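Oksana Nazarenko
28th June

Thread on "concentrated" cleaning sprays, and whether they save you a dime. I have doubts. 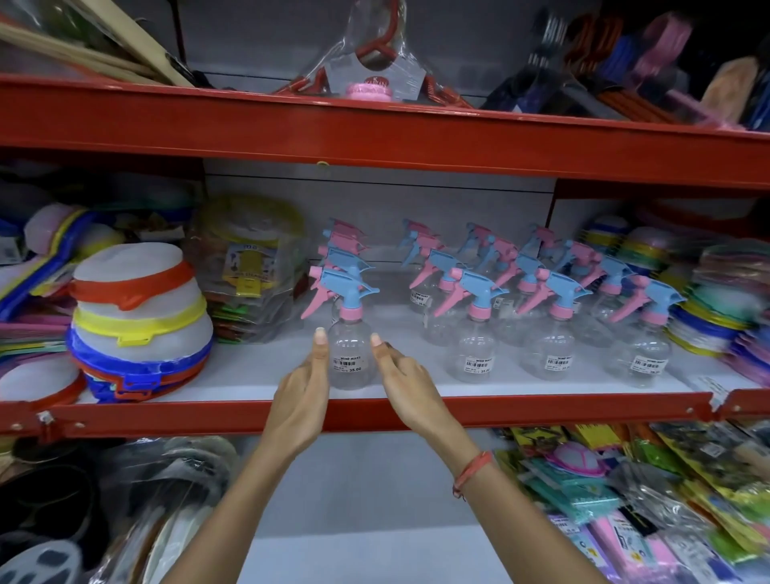
Stiddale Household Budget Club

1/ Every spray bottle on the shelf at Skinner now seems to have a "concentrate" cousin. Tiny bottle, big promise, add your own water. The pitch is that you stop paying to ship water. Fine. So why does the little one cost nearly as much as the big one?

2/ The Tedora tablet pack says it "makes up to 4,000 sprays." Up to. A spray of what size? From whose bottle? I read the whole label, including the part in gray type, and it never says.

3/ Then there's the "60% less plastic" line. Less than what? If it's compared with buying a new trigger bottle every single time, okay, but plenty of us have been refilling the same one for years.

4/ Nayara Leite asked me last week if the tablets clean any worse. I couldn't tell you. My stove looked the same either way. I also didn't scrub it the same way both times, so please don't quote me on that.

5/ What I do trust is the unit price on the shelf tag, when there is one. Dreston prints it per ounce for the ready-mixed stuff and per tablet for the refills. Try comparing those two in your head with a cart behind you.

6/ So do it at home. Price of the pack, divided by the number of full bottles it makes. Not sprays, not "uses." Bottles. Then do the same with a plain old jug refill. In my kitchen the jug won by 17 cents a bottle.

7/ Yes, I know, 17 cents. But the tablets were on sale that week and the jug wasn't. We'll see what happens when the sale ends. I have a guess.

8/ Also, "free starter bottle" with a subscription. Go look at what it takes to cancel the subscription. I'll wait.

9/ If anyone has kept receipts since November, send me your numbers. Ready-mixed, jug, tablets, whatever you buy. Store brand too. Please include the bottle size or I can't use it.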